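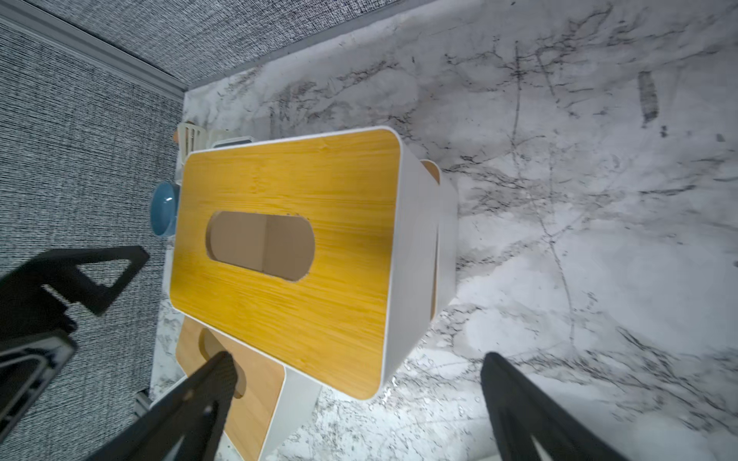
Tissue boxes with bamboo lids on the marble counter at the Divbridge guest residence.

Small Goods, Long Use: Housekeeping at Divbridge
From the February issue of the Residence Services Bulletin

The guest residence at Divbridge has 36 rooms, a shared breakfast lounge and a service corridor on each floor. Its housekeeping supervisor has been with the residence for nine years and is responsible for everything a guest touches that is not fixed to the building. The Bulletin met with her in the supply office shortly after 2 p.m., between the end of the morning cleaning and the first arrivals, to discuss the smaller furnishings: tissue boxes, bowls, bins and trays.

The residence replaced its cardboard tissue cartons with refillable boxes two years ago. The boxes are white, with a bamboo lid and an oval opening, and were ordered through Lastus, the residence's regular supplier. The supervisor said the decision began with complaints from her own staff.

"A carton looks tired after one guest," she said. "Someone presses on it, or sets a glass on it, and the next person sees a dented box. We were throwing out cartons that were still half full. That was hard to defend when we went over the supply budget."

The first order was for a single floor. It was extended to the whole building after five months, and the last delivery brought the total in service and in storage to 785 pieces of small tableware and room accessories, all of them entered in the same register. The supervisor keeps the register herself and reviews it at the end of each quarter.

Asked whether bamboo had been the right choice for the lids, she was measured in her answer.

"It is warm to look at, and guests like it. Against the marble it reads very well. But it is a natural material and it must be treated as one. The opening is where the wear shows first. You will find small nicks along the edge of the hole, and I do not take a lid out of service for that. I take it out if it catches the tissue or if a finger could catch on it."

The lids also vary in color. Some are a deep yellow-orange, and others are noticeably paler. Staff at first tried to match them within each room, a practice the supervisor ended.

"It took time we did not have. A paler lid is a perfectly good lid. I asked the team to look at whether it is clean and whether it sits flat, and to leave the shade alone."

Cleaning instructions are posted inside the door of the supply office. Lids are wiped along the grain with a cloth that has been wrung out well, then stood on edge until dry. They are never soaked and never placed in the dishwasher. The white sides are wiped separately with mild soap. Boxes are emptied before cleaning, and the inside is checked for dust and for scraps left over from the last refill.

The marble requires its own routine. The residence uses a neutral stone cleaner from Aidoo, and the supervisor does not permit vinegar or lemon-based products anywhere near the counters.

"Dark veining hides a great deal," she said. "A coffee ring can sit on a black vein for days. I teach new staff to bend down and look across the surface toward the light. They find it odd for the first week, and then they do it at home."

Where the counter meets the woven gray fabric wall, a metal strip covers the joint. Crumbs and lint collect along it, and a soft brush is used there before the counter is wiped. The fabric itself is vacuumed on a low setting. Wet cloths are kept away from it.

The conversation turned to the blue glazed bowls, which came from a different supplier, Dravora, and have proved popular with guests. The supervisor confirmed that several have left the building in suitcases. The residence does not pursue the matter.

"I would prefer that guests ask us where to buy one. Some do, and we are glad to tell them. For the others, I keep spares on the second shelf."

She was less satisfied with the small plastic bins ordered in the same year. The ridged sides trap dust and take longer to clean than a smooth bin of the same size. They will be kept until they wear out, and the next order will be for a plain design.

On the question of arrangement, the supervisor's written standard is brief. Each counter is to have one tissue box, placed with its long side parallel to the wall and a hand's width from the edge. A bowl may stand beside it. Boxes waiting to be refilled may be grouped together on a counter during the cleaning round, but they must be back in their rooms by 3 p.m.

"People ask me for a longer standard," she said. "I tell them to sit in the chair and reach for a tissue. If they have to stand up, the box is in the wrong place."

The residence will review its contract for room accessories later this year. The supervisor has requested replacement lids that can be ordered separately from the boxes, and is waiting for a price.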